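Small Bedrooms, Soft Beds – The August Gallery

Hello again, cozy people! Our bedding month is always my favorite, and this year I went through my own place top to bottom before I put the page together. I have 11 favorite corners on the list so far, and I'll keep adding them as they get tidied (the closet can wait until Saturday).

A few notes on what I love right now. The Sikine throw has moved to the reading chair, and it looks so much happier there. The Odera lamp gives a lovely low light, perfect for the last 45 minutes before sleep. And I finally gave up on my stack of Dulel cushions – I kept 2, and making the bed takes no time at all!

The bedtime corner

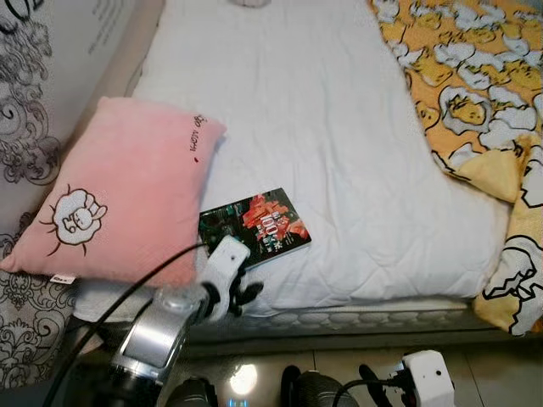

Plain white bedding is my big love, and I will never get tired of it. It goes with everything, it makes a small room feel calm, and I don't mind a few wrinkles one bit. All it needs is one cheerful thing on top, like the pink plush pillow with the cartoon sheep and its tiny red heart – so sweet! Red flowers on a dark green book cover look wonderful against the white, too.

Next up: the Skulex shelf and the window seat.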